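Irena Kozłowski
Dec 10, 2022

1/ OK, laundry people, gather round! I have been folding like a maniac all morning and I have thoughts. This is a thread about getting a family's wash from the dryer to the drawer without it living on the couch until Tuesday.

2/ Background for the new folks: two kids, one dryer, an apartment in Vendton with no laundry room. For years I folded on the bed. My back hated it, and every night the half-finished pile got moved to the chair, and you know how that goes.

3/ In May I started folding on the big gray table, standing up, and wow. WOW. I can't believe how much difference a flat surface at the right height makes. Sheets lie flat! Sleeves stay where you put them!

4/ Rule one at my table: one basket at a time. The others wait in the hall. If I can see three baskets I start sorting all of them at once and end up with socks everywhere.

5/ Rule two: the basket goes up in a corner, so the rest of the table is for folding. I park it at an angle, top left, and pull things toward me (I'm right-handed, lefties can flip it). 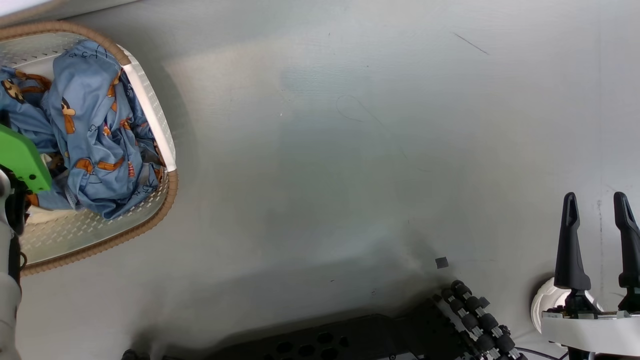 6/ Can we talk about the print on that blue fabric? Little brown and orange animals with doodles all over! My youngest says bears, my oldest says monkeys, and this has been argued over more than one breakfast. I'm staying out of it.

7/ Basket talk, because somebody always asks. I love a woven-look rim with a white plastic inside. You get the cozy look, and the little holes let air through, so things don't get that stuffy smell if you wander off for an hour (I wander off for an hour).

8/ Folding order! Big soft things first. They take up the most room, and once they're out the basket looks half done, which cheers me up enormously. Then shirts, then pants, then the small white stuff that always sinks to the bottom.

9/ For anything with a busy print: fold it print side out. The kids find their favorites by the picture and don't dig through the whole drawer. Saves me refolding 59 T-shirts a week. (OK, it only feels like 59.)

10/ Crumpled cotton: give it one good snap, lay it down, and run your forearm over it from the middle outward. I do this in place of ironing and I'm very happy with my life choices.

11/ Socks go last, and I do them sitting down with a coffee. Singles go in a jar. The jar is pretty full. We don't need to discuss the jar.

12/ Carry each pile to its drawer before you bring in the next basket! I used to build towers on the table and then dinner would happen and the towers would move to, yes, the chair.

13/ Next weekend I'm doing the linen closet and I'm way too excited about it. If you have a trick for fitted sheets, please send it my way, I've tried 2 methods so far and both gave me a ball.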